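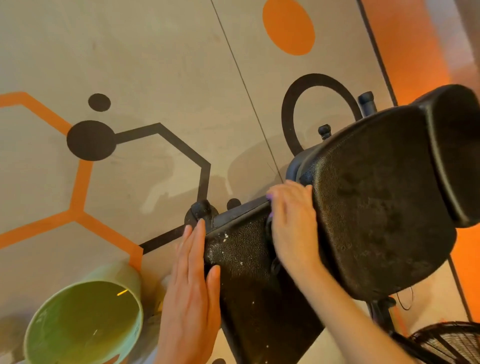 STANDARDS AND GOOD PRACTICE

Bronance publishes handling code for task demonstrations used to train service robots

30/03/2018 – Bronance today released a code of practice for organizations that record people doing everyday physical work so that robots can later be trained on it. The document, titled the Iltden Code, covers the handling of furniture and household objects, the preparation of rooms, the protection of the people doing the work, and the way finished recordings are labeled and stored. It is open to any company, school or laboratory that wishes to adopt it, and there is no fee.

The code was written over two years with Flinholm, which operates recording sites in offices and homes, and Takács, a maker of mobile service robots. It draws on a review of 3,122 recorded tasks, each read against the written instructions that the person had been given. Reviewers found that instructions for small tabletop objects were generally clear. Instructions for larger items, such as office chairs, were often limited to a single line.

"A person who tips a chair against a wall to get at the underside makes a number of decisions about grip, balance and where the weight will rest," said Vitalii Harasym, head of standards at Bronance. "A robot trained on that recording will learn from those decisions. We wanted the instructions to give the same attention to a chair that they already give to a cup."

The code is divided into five parts.

Part 1 deals with the working area. Floors must be clear of cables and loose items along the path that the person will use. Fans and other powered equipment may remain in place, provided that their guards are fitted and that they stand outside the reach of the object being moved. Buckets and other cleaning containers are to be set down where the person can see them throughout the task. Sites are not asked to remove wall decoration, and the code advises against repainting or covering patterned walls. Recordings made only against plain surfaces were judged to be of less use to developers whose machines will work in ordinary rooms.

Part 2 covers the handling of large and unstable objects. A chair on casters that is to be tilted, turned or leaned must be supported with both hands for as long as it is off its base. One hand should be placed on a flat, firm surface such as the seat. The other should hold a fixed part of the structure, for example where the seat meets the backrest. Levers, knobs and adjustable armrests are not to be used as handholds. If an object has to be put down partway through, it is returned to a stable position first, and the task is marked as interrupted.

Part 3 concerns the people who carry out the work. Each person must receive a written description of the task and must be free to refuse any lift or movement without giving a reason. Sites must offer a rest period after every set of heavy tasks. Faces, personal papers and screens are to be kept out of recordings wherever possible. Hands will normally be visible – the code treats them as personal data in its storage rules, and the person may ask for a recording to be withdrawn.

Part 4 sets out how objects are prepared. The code does not require that furniture be new or freshly cleaned. Dust, smudges and scuffs are part of normal use, and sites are asked to record the condition of each object as found. Damage that affects safety, such as a cracked base or a missing caster, must be reported, and the object must be taken out of use.

Part 5 addresses labeling. Every recording is to carry a short plain-language account of what was done, written by someone who has watched it in full. Labels must state what can be seen and may not guess at the purpose of a movement. Where a reviewer is unsure what a part or object is, the label must say so.

Takács will apply the code to all new training material accepted for its robots. Flinholm has begun to train its site supervisors and will publish its checklist for furniture tasks alongside the main document.

"Our supervisors asked for rules they could read in a few minutes and use in a real room," said Thulani Naidoo, site operations manager at Flinholm. "Part 2 is the one they open most. Before this, every site had its own idea of how a chair should be held, and the recordings showed it."

Organizations that adopt the code may describe themselves as following it once they have completed a self-assessment and named a responsible person at each site. Bronance will not issue certificates under this first edition. It will accept comments on the text from developers, site operators and the people who perform the tasks, and it expects to publish a revised edition after three years.

The full text, the self-assessment form and a short guide for supervisors are available from Bronance on request. Translations are in preparation.

About Bronance

Bronance develops codes of practice and training material for organizations that design, test and operate service robots. Its publications are prepared jointly with manufacturers and site operators and are free to use.

Press contact: Bronance Standards Office, for the attention of Vitalii Harasym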